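Kavine Community Toy Library: casual sorter and repairer

Kavine lends toys, puzzles and games to families, playgroups and family day care educators. We have 215 member households and open our doors to them five mornings a fortnight. We are looking for a casual worker to help with returns and repairs.

The job is 8 hours a week, paid at the casual rate, starting in February and running to the end of August. There is a chance of more hours over the school holidays.

What you would do

Check returned sets against the card in the bag
Clean toys and set them out to dry
Glue, sand and restitch where a toy can be saved
Answer the phone when the desk is busy

You don't need a trade or a certificate. You do need steady hands, reasonable eyesight and a current Working with Children Check. Some lifting is involved, and most of the day is spent standing. We will train you on the Wuvosix lending program, which takes an afternoon to learn.

To apply, send one page about yourself and the names of two referees to the office at 7 Plerkico Street, or drop it through the slot after hours. Applications were opened on February 9, 2026 and will stay open until the job is filled.

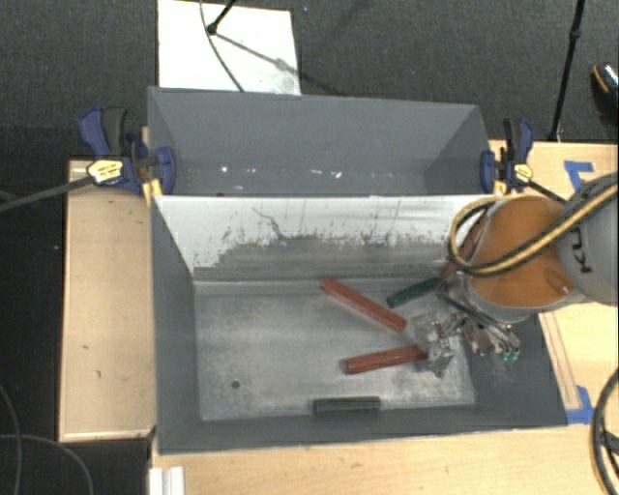
Sets come back short or mixed together more often than members think, and a good part of the shift goes on putting them right. Blocks take the longest. A big grey bin with a divider down its length suits the work, with the loose blocks on one side and the other side kept clear for finished sets. Scuffs and scratches on a bin don't matter to us, but chipped edges on a toy do, and those pieces go to the repair shelf.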